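**Thursday, October** - dye bench, madder batches again

Started at 9:15. The aim for today was to find out why the second madder bath from the Wernari root comes out brown and the first one does not. I have the same wool, the same alum, the same pot. Kyu-ri Pyo thinks it is the water. I think it is the heat, but I wrote this also in the last entry and did not prove it.

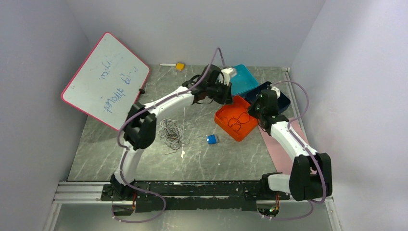
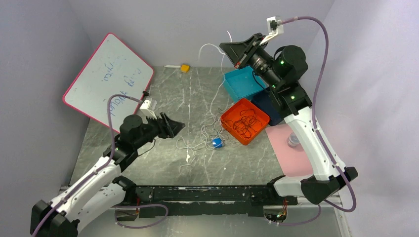

Both: the gray marble-pattern surface between the pale walls.

**Wool.** Ralano two-ply, undyed, washed yesterday evening with the neutral soap and left in clean water overnight. I made small skeins of 16 g each and tied them in figure eight with cotton thread, loosely this time. In the last batch the ties were too tight and left white rings, which are still visible on the sample card.

**Mordant.** Alum at 16 percent of the dry weight. Dissolved in hot water first, then added to the pot. One hour at a low simmer, then cooled in the pot. I did not add cream of tartar. In the old notes from Flitach it is always there, but no amount is given, only "a little", so I prefer to leave it out until I can test it separately.

**Baths.** Three pots, same root, same quantity, soaked overnight.

| Pot | Water | Highest temp | Result when squeezed out |
|---|---|---|---|
| A | tap | 60 °C | warm red, a bit orange |
| B | tap | 82 °C | brown-red, dull |
| C | rain barrel | 60 °C | more orange, weaker |

So A and B have only the heat different, and B is clearly the brown one. This supports my idea. But C is also not the same as A, and therefore Kyu-ri is right that the water does something. Our tap water is hard (the kettle shows it every week) and I read in several places that madder likes the calcium. I should try rain water with a pinch of chalk. If C moves toward A, we have the answer for both of us.

Thermometer: I used the glass one in A and C and the digital one in B. This was a mistake. At lunch I put both in the same cup of warm water and the glass one read 3 degrees lower. It does not change the conclusion for B, the gap is too big, but the numbers for A and C are probably too low. Next time only the digital one.

11:40 - pot B went up very quickly after I moved it to the back burner. I was weighing the chalk and did not look. The back burner has no real low position. Please use the front one for madder, or put the iron plate under the pot.

14:20 - all skeins out, left to cool, then rinsed three times. The rinse water from C was clear already the second time. From B it was still brown after the third, with fine root powder in it. The sieve cloth must be finer. There is a piece of the Rai cotton left in the drawer, I will wash it and try with that.

Question for Kyu-ri: in your notebook you have "212" beside the second bath from September. Is it the temperature in Fahrenheit, so a full boil, or is it the number of the skein? If it was boiled, then that brown skein belongs together with B and we do not need to repeat it. If it is the skein number, I cannot find this skein in the box.

**Light test.** Cut a short length from each skein and wound it on card, half covered with foil. The cards are in the south window, behind the jar with the buttons. Leave them 38 days, the same as we did for the weld, so that we can compare.

**To do**

- rain water plus chalk, 60 °C, digital thermometer
- second use of bath A, keep under 60
- one skein with cream of tartar, weigh it and write the amount down
- order alum, the bag is nearly finished
- ask Wernari if the root in this bag is from the same harvest as the last. The pieces are thinner and the inside is more yellow than I remember

Skeins are hanging on the rack by the sink, A left, B middle, C right. The labels are in pencil because the ink ran last time. Do not move them before they are dry, I want to compare the color tomorrow in the morning light.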